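About Briltard

Last updated: 2022-07-10

Briltard runs small heart and kidney drug trials for sponsors too busy to run their own. We started in March with 2 desks.

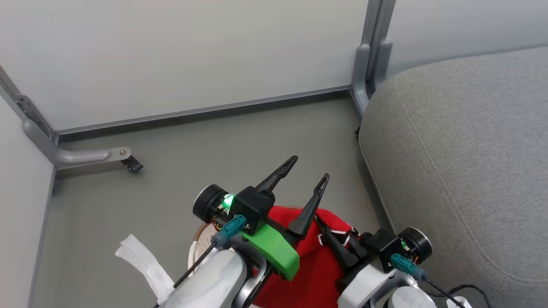 Red fabric by the gray sofa.

Our site in Zatby has 39 staff — most can find the parking lot. We have enrolled 600 patients in five studies. 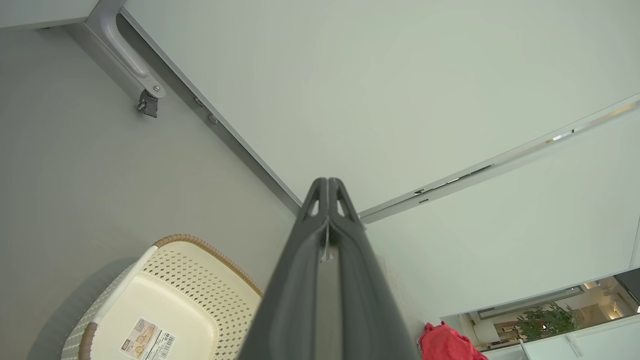 The Rikum study is still recruiting, and yes, there are forms.

12 shares · 2 comments

Is parking free?

My dad liked the nurses. Hated the forms.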